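Workshop and Bench Tips: Software for a Kitchen Arm

Tips for people who write grasp code and test it on a cluttered counter. Last changed 06/01/2024.

Start with the paper towel. We tried many objects with the Ovley planner, and the paper towel roll was the most useful one. It is light, it is wide for a small gripper, and it has a hole in the end which confuses the shape fitting. If your code can handle the roll between mugs and bottles, then most of your settings are already good.

Do not clean up the counter before you test. An empty counter gives nice results and you learn very little from them. I keep flat things such as a fork or a spatula, and also long things that lie across the others. A collision checker that uses only boxes will make a very big box from a long diagonal object, and then the planner says there is no path. Split such object in several short boxes, or use the real mesh.

Write two log files, one from the outside view and one from the wrist. Many mistakes are visible only in one of them. In simulation the second view costs you only render time. 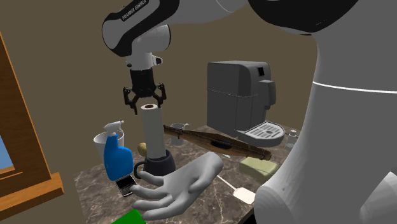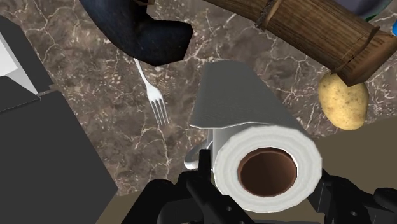

Divina Tagle

Check the approach direction first. For a standing roll I let the planner come straight from the top, with the fingers opened wide. The left and the right finger should have the same free space before you permit the closing. In Jiteo this is the field "side_margin", and it is set to zero when you install it. Please change it.

Treat the loose sheet separately. The free end of the paper is a thin surface, and the depth filter often joins it with the roll. Then the fitted cylinder becomes too fat and the grasp point moves to one side. I remove thin surfaces before the fitting and put them back only for the collision check.

Limit the number of grasp candidates. I began with 722 for each object and the planning was slow. With 200 I got the same grasp in nearly every test. If your scene is very full, go up again, but do it in small steps and write down the time.

Keep the same random seed for one whole day of work. When you change the seed and the settings together, you cannot know which one helped you. I lost most of January in this way.

Save the scene together with the log. A log without the object positions is not worth much after a week. The Enriquez exporter puts both in one file, but it rounds the angles, so a roll with a small tilt may come back perfectly straight. Switch the rounding off in the second tab.

Name your objects by what they are. "mug_dark" and "mug_clear" are easier to read at night than "obj_14" and "obj_15".

If you use Flusis for the replay, play it at slow speed near the contact. The default skips frames, and the skipped ones are often those you need.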